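4.2 Planning the equipment budget

The second purchase round was planned in November, after the first arm was already installed. Our budget for this round was 604 hours of technician work and one hardware order, which we placed with Teltier. We decided to keep one fixed station and to spend the remaining money on sensing and on test furniture.

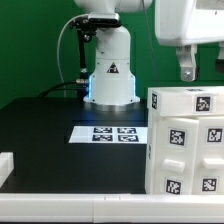

The quotation from Zorenton was lower for the arm, but it did not include mounting parts and cables. When these were added, the difference became only 19 euros. Printed fiducial markers (Fig. 4) cost almost nothing, so we did not limit their number in the plan.

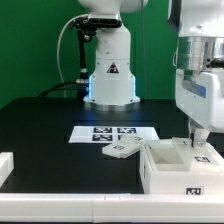 A second arm is the largest single item in such a budget. Mühlbauer proposed to rent it for the first period, and Leinonen calculated that renting is cheaper up to 233 working days. Our project was longer than this, therefore we bought it. Spare gripper fingers were ordered together with the arm, to avoid a second delivery fee.

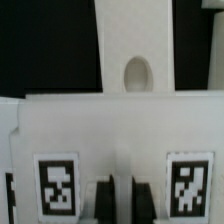

We also reserved 91 hours for calibration of the wrist cameras. In the earlier plan this work had no line of its own, and it was paid from the maintenance money. Laboratories with a similar budget should ask for the delivery time of small parts before they sign the main order.

Figure 4. Workstation with robot arm and marker-tagged objects, fixed views and wrist view.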